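Two Colors and a Stone Floor
Small work enclosures used to be gray all over. The people who build them have started to treat them like rooms.
Workstead, 1/17/26

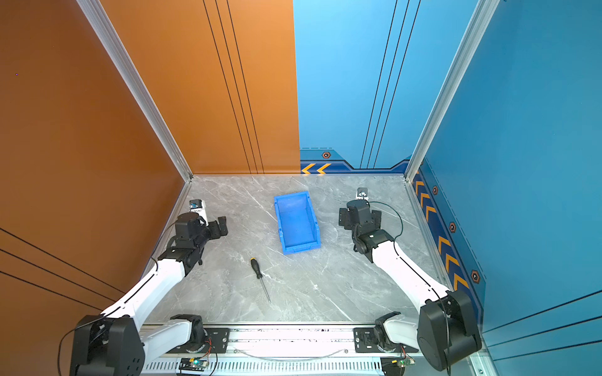

Burnt orange meets bright blue above a gray marble floor.

Most people who work at a bench spend more hours looking at the back of it than at any wall in their home. The back of a bench is usually pegboard, bare drywall or a sheet of gray plastic, and for a long time the inside of a work enclosure was no different. You bought the frame, you bought the panels, and the panels came in light gray or dark gray.

That has begun to change in small shops. Plurard, which cuts panels to order, now sells more of them in color than in gray. The company says the shift started last June, when it dropped the extra charge for color on small orders. It has filled 172 color orders for enclosures since then, many of them for two colors in the same box.

The two-color box is an easy idea to like. One side and part of the back are done in a warm color, the rest in a cool one, and the two meet behind the work. Orange and blue is the pair that comes up most. They sit far apart on the color wheel, so a person can say "over on the orange side" across a noisy shop and be understood. Left and right depend on where you are standing. Orange and blue don't.

The frame is nearly always aluminum extrusion, the slotted kind that bolts together with an Allen wrench. Some builders hide it behind the panels. Others leave the silver posts showing in the inside corners, where they work like the trim in a house and cover the joint between one wall and the next. A panel cut slightly short will never be noticed behind a post. Left showing, the metal also gives the eye a rest between two strong colors.

Trim is where people start to have fun. The bright blue back panel in the enclosure shown here has a darker navy band along its foot, marked with orange chevrons, and the trim carries on along the deeper blue side wall. Small hexagonal bolt decals in orange and black are set among them. The arrows borrow from road signs and loading docks, and the orange ties the blue half back to the other side of the box. Thin dark vertical lines on the back panels keep the large flat areas from looking blank.

Torvik, a two-room design studio that draws up interiors for workshops, likes this sort of decoration but puts a limit on it. Its advice is to keep pattern low, in a band near the floor, and leave the upper walls mostly plain. A busy wall at eye level makes it harder to pick out a small part held up in front of it. The studio also asks clients to settle on one accent color and repeat it. Three accents in a box this size start to look like a toy store.

Then there is the floor. Gray marble with a faint white vein is a good match for strong walls — it has some life in it without adding another color. A stone look also hides dust better than plain white does, which matters in a shop. Pale parts show up on the gray and so do most dark ones. The things that vanish are bare steel washers and anything else close to the gray itself, and regular users learn to keep those in a dish.

Real stone is heavy and has to be supported across its full width. Savska, a stone yard that sells offcuts, will cut a piece 38 inches wide from whatever is left over from kitchen jobs, and the price depends on the vein. Printed sheet is lighter and much cheaper. Either one should be laid before the side walls go on, so the panels can sit down tight against it.

Cost is still the main reason people stay with gray. One full set from Plurard, with two back panels, two side walls and a printed band of trim, was quoted to us at $1,026 before the floor. A plain gray set of the same size was a good deal less. Painting is the middle way. Two coats of a hard satin enamel will hold up for years if the panels are sanded first, and satin throws back less glare than gloss under shop lights.

Plurard rates its colored panels for roughly 2,000 wipe-downs before the finish begins to dull. Orange is usually the first to show wear, along the bottom edge, where the cloth stops and turns around.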